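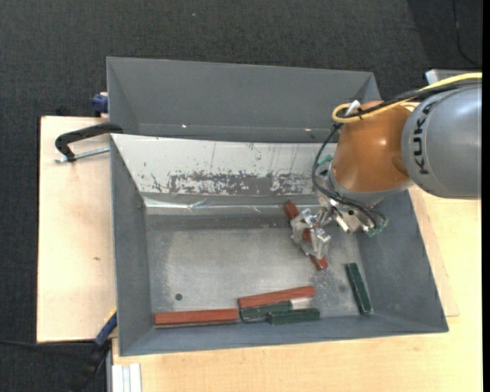 3.2 Who answers the office survey

Workplace surveys have an old problem: the people with time to fill them in are seldom the people one wants to hear from. We sent our questionnaire on meeting habits to 605 employees at Irkon and Landora in March, and 205 returned it. Of these, 87 filled in the free-text box, mostly to complain about the questionnaire.

Figure 4. Stated against recorded weekly hours in meetings, by firm.

As Figure 4 shows, respondents at both firms believed they spent far more time in meetings than their calendars recorded. Galbraith, who coded the free-text answers, suggests that a dull hour is remembered as two. We are inclined to agree, having held a long meeting on the subject. The gap was widest among managers, who had called most of the meetings in question.

We considered dropping the 20 respondents who ticked the same box all the way down the page. They were kept. Their answers differed little from everyone else's, a finding we report without pleasure. Calendar data have their own faults: at Landora, lunch was often booked as "strategy," and one recurring event had outlived the project it was set up to discuss. Such entries were left as found, and Section 3.3 takes up what happens to the averages when they are removed.

Related items
Løken: Reply rates and the length of the cover letter
Galbraith, Elspeth: Coding complaints by hand
The Reltport calendar study: notes on method
Meetings about meetings: a short review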